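Seventeen days in the flat and still the boxes. She did the kitchen first, or said she would, then stood there with the tape gun and no idea.

The letting people wanted the keys by noon. Vostia Lettings, second floor, ask for the desk. Noon. It was gone ten.

Plates. Plates were done. Glasses wrapped in the free paper, most of them. The drawer of string and dead batteries she tipped into a carrier bag whole, not looking, tied it, wrote KITCHEN on it and then crossed that out and wrote LATER.

Then the shelf over the sink, the one her mother had filled in May. Flour. Salt. Something in a tin with the label gone. And the tall white one right at the back, no writing on it, no lid she could make out.

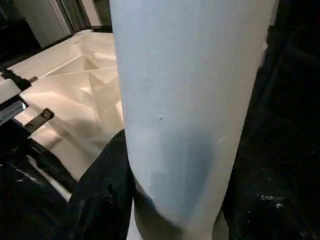
Her mother never labelled anything. You just had to know. Rice on the left, sugar behind, the good tea hidden so visitors wouldnt get it. When she was small she'd put salt in the custard, a whole cup, and they had eaten it. Both of them, straight faced, to the end of the bowl.

Two more boxes. One, if she was mean about it.

The phone went. Let it. Went again. The van, it would be the van, saying they were at the wrong end of the road again, the Koppel Street end, where you can't turn round.

"Up to 3 hours," the man had said when she booked. "Depends on the stairs." She had lied about the stairs.

She sat down on the floor. Lino cold through her jeans. Light coming in flat across the worktop, the window bare, curtains gone to the charity shop with the good coat she already wanted back.

Shake it, she thought. Just shake it and you'd know. Rice or sugar or nothing at all.

She didnt. Tore a strip of tape with her teeth, stuck it on, found the pen. Thought for a bit. Wrote MUM.

Downstairs the buzzer, long, somebody leaning on it.

"Coming," she said, to the kitchen, and got up to look for her other shoe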